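3.2 Storage conditions and knot security

Braided practice thread is usually bought in bulk and used over several terms. The spools spend most of that time in a cupboard, often with the foil opened, and the thread is assumed to behave the same at the end as at the start. Section 2 showed that suppliers test the thread only as shipped. The present section reports how knots tied in stored thread held under a slow pull, and whether the loss, where there was one, followed the air moisture in storage or the time since opening.

All thread came from a single Buteck production lot. Spools were assigned by lot drawing to one of four conditions: sealed and dry, opened and dry, sealed and humid, opened and humid. The dry conditions used a Groltska cabinet with a silica tray. The humid conditions used the same model of cabinet with a salt solution in the tray. Storage lasted 300 days. Cabinet doors were opened only for the weekly reading, and the time they stood open was noted in the log.

Figure 3. Suturing task on a pale surface. The open incision shows as a thin red line.

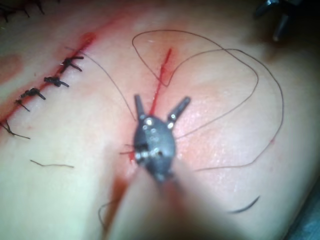

LUCERO, 2020-11-14

Knots were tied by the second and fourth authors (Tanoli and Villalba), who did not know which condition a spool had come from. Each knot was a surgeon's knot followed by two square throws, tied over a steel rod of fixed diameter. The ears were trimmed to equal length against a stop. The rod was then withdrawn and the loop was mounted between two hooks on the pull tester. We recorded the load at first slip and the load at failure, and classed each failure as a slip or a break. A knot was called slipped if either ear had passed fully into the knot body before the thread parted.

Of 936 knots tied, 17 were left out because the loop had been nicked during trimming. These were spread across the conditions and did not change the outcome of any comparison when they were put back in.

Opened spools from the humid cabinet slipped more often than those from any other condition. The difference was clear at the first throw and became smaller as throws were added, as would be expected if the cause is a change in surface friction. Failure load in the knots that broke did not differ between conditions. The core strength of the thread therefore seems to have survived storage, and the loss is confined to how well one strand grips another. Sealed spools in the humid cabinet could not be told apart from sealed spools in the dry one.
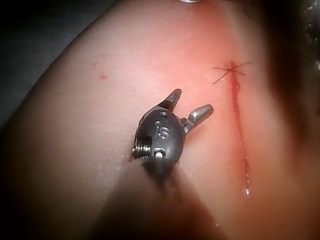
Reading time: 4 minutes

We considered three explanations for the pattern. The first is that the coating takes up water and softens. This fits the sealed and opened results but would predict some recovery on drying. A small set of opened humid spools was moved to the dry cabinet in March and tested after the main series. No recovery was found. The second is that the coating moves along the strand and collects at the outer turns of the spool. Knots tied from the outer turns did slip slightly more than those from the inner turns, though the two groups overlapped widely. The third is handling. Opened spools are touched more than sealed ones, and skin oil alone may lower friction. Handling cannot explain the gap between the two opened conditions, which were handled on the same schedule.

Grabner (unpublished notes, Tredico) reports a similar effect in a monofilament thread kept over a sink. The notes give no cabinet readings, so the two sets of results cannot be placed on a common scale. The direction of the effect is the same.

The choice of rod also needs comment. A steel rod gives a loop of known size but none of the tissue drag that a loop meets in use. Iturra and Zapata argued in an earlier report from this group that drag hides small losses in grip, and that tests on bare loops will overstate the practical harm. We agree with the point and have not tried to convert our slip loads into a safety margin. They are reported as a means of ranking storage conditions and should be read that way.

Figure 5. Two instruments at a long, open incision.
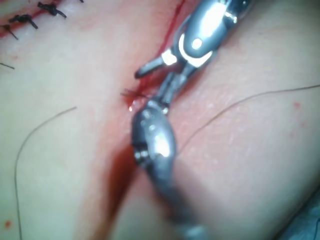

3.3 Effect of spool diameter

Thread wound on a narrow spool keeps a tighter curl after it is cut. The curl was measured by hanging a fixed length from a clamp and reading the distance from the clamp to the free end. Narrow spools gave the shorter distance in every storage condition, and the opened humid spools kept the strongest curl. Curl and slip load were only weakly related within a condition. We therefore treat spool diameter as a matter of ease of handling and leave it out of the model in Section 4.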